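Die große Idee: Süße aus dem Norden
Wie Stevia vom Exoten zur Gewächshauskultur wird

Wer schon einmal ein frisches Blatt Stevia gekaut hat, vergisst diesen Moment so schnell nicht: erst schmeckt es ein wenig nach Wiese, dann kommt die Süße, und sie bleibt, bis der Kaffee längst ausgetrunken ist. Lange war die Pflanze bei uns etwas für Liebhaber mit sonniger Fensterbank. In Larnholm sieht man das inzwischen anders.

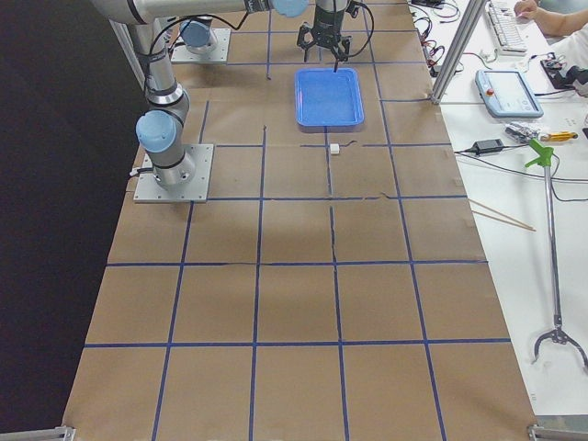
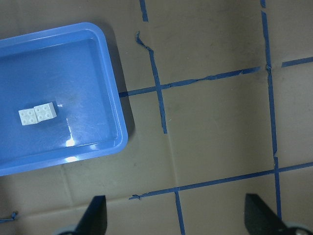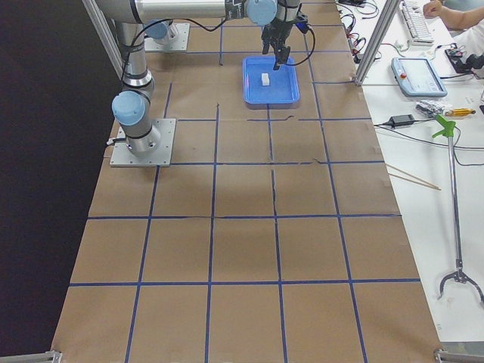

Kann man Stevia bei uns überhaupt wirtschaftlich anbauen?

Unter Glas lohnt es sich, sofern man die frischen Blätter selbst vermarktet und den Winter über sparsam heizt.

Der Betrieb Lorkevico hat es im Mai mit 445 Jungpflanzen versucht, in einem alten Tomatenhaus, das ohnehin leer stand und dessen Lüftung noch tadellos lief. Gewählt wurde die Sorte Vallejo, die buschig wächst und sich gutmütig zurückschneiden lässt – eine dankbare Pflanze also, auch für Gärtner, die ihr Leben lang nur Gurken hochgebunden haben. Unter 12 Grad mag sie es allerdings gar nicht, dann steht sie beleidigt in ihrem Topf und rührt sich wochenlang nicht.

Geschnitten wird kurz vor der Blüte, am liebsten morgens, und nach 60 Tagen ist der nächste Schnitt so weit. Die Blätter gehen bundweise an Teeläden, Eisdielen und zwei Bäckereien, die damit ihren Rhabarber süßen (köstlich, übrigens!). Inzwischen stehen 118 Abnehmer auf der Lieferliste, und montags duftet der ganze Packraum nach Kräutern. Im nächsten Frühjahr soll ein zweites Haus dazukommen, diesmal mit Minze zwischen den Reihen.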